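Section 4: Setting Up Your Drying Cabinet for Winter Woolens

Welcome back! If you worked through Section 3, your Nillent cabinet is standing level, the door swings freely and the filter is in place. Now comes the pleasant part, getting it ready for all those mittens, hats and scarves that come home soggy from November on.

Before you start, please give the cabinet an hour to come up to room temperature, especially if it spent the fall in a garage.

1. Slide the three mesh shelves out and wipe them down with a damp cloth. New shelves carry a little dust from packing, and it does love to cling to wool.

2. Put the lowest shelf back first, with the lip facing you. It should click on both sides. If only one side clicks, lift it out and try again (mine took three tries the first time, so don't be discouraged).

3. Turn the dial to GENTLE. Knitted things are happiest there. The STANDARD setting is meant for cotton and for boot liners.

4. Sort your things on a table before loading, knits in one group and padded or quilted things in another. The two kinds dry at very different speeds, and a mixed load always leaves you with something damp at the end. 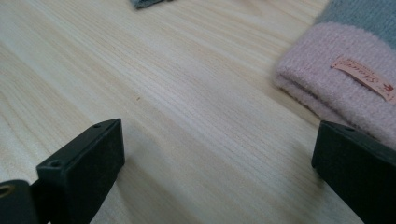
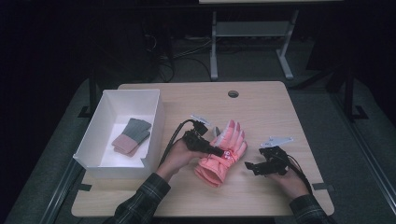

A light wood table, like the one in both pictures, makes a good sorting surface.

5. Load the knits on the upper shelves, flat, with a finger's width between them. Padded gloves go on the bottom shelf with the cuffs open toward the fan.

6. Close the door until you feel the magnet catch, set the timer and press START. A full load of gloves on GENTLE takes 493 minutes on the longest program, so many families simply start it in the evening and let it run overnight.

Note: The cabinet holds up to 20 pairs of child-size mittens. You can squeeze in a few more, but the air needs room to move, and you'll only end up running it twice.

CAUTION: Never load anything that has been cleaned with solvent or spot remover. Let it air outdoors for a full day first.

CAUTION: Keep the vent at the back at least a hand's width from the wall.

If the amber light blinks during a program, the filter wants cleaning. Switch off at the wall, pull the filter straight up, rinse it under the faucet and let it dry completely before it goes back in. After 500 hours of running, fit a new one. The Honon filter and the older Gorkex filter both fit this model.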